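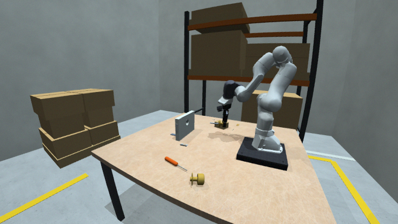 Vavetside lock works to bring robot arm onto repair bench

17/08/2019

The door hardware firm Vavetside will put a robot arm to work in its Prindmont warehouse, where the company repairs and reassembles doorknobs sent back by building owners. The staff were told in June, and the plan has since been worked out together with them.

The arm will share the job with the people at the bench. It picks up the small parts and brings them to the door panel, while a worker decides which knob can be saved and does the last tightening by hand. The screwdriver stays on the table, the company says, and no position will be cut.

Prindmont received 1259 returned knob sets last year. Most of them had the same fault, a worn shaft or a loose flange, and the bench team spent long hours bent over parts of a few centimetres. Sore wrists were the most common complaint in the yearly health survey.

"We did not start from the machine, we started from the wrists," a spokesperson for Vavetside said.

The control program, called Turine, was written by the engineering office Mösli. Before any change on the warehouse floor, Mösli built the whole work area on the computer, with the bench, the racks, the cartons and the yellow floor lines, and let the workers comment on it. They asked for more free space at the front of the table - the first layout had left too little room for the elbows.

For the people on the bench the day will look different. Two of them will be trained to set up the arm and to stop it when a part slips. The training takes 60 hours and is paid as normal working time. The others will rotate between the bench, inspection and packing, where before each person had a fixed place.

Not everybody is convinced. Some of the older workers fear that the feeling for a good lock will be lost when younger colleagues no longer handle every piece. The labour representatives have asked for a review after the first 100 days, and management has agreed to it.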